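Home | Services | Newsletter | Donate

Kerklow Family Services: Snack Shelf Hours Change

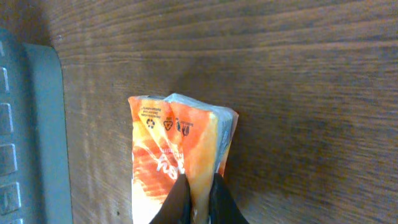

A snack wrapper over a wooden tabletop.

The snack shelf at the Fostmont office is now open during all evening counseling sessions. It served 315 children between June and the end of September. Stock is limited to sealed, single-serve items - no homemade food. Donations are accepted at the Cisberg desk, up to 20 boxes per drop-off. Questions go to Farhad Salehi, intake office.

Print | E-mail this item

Contact us | Back to top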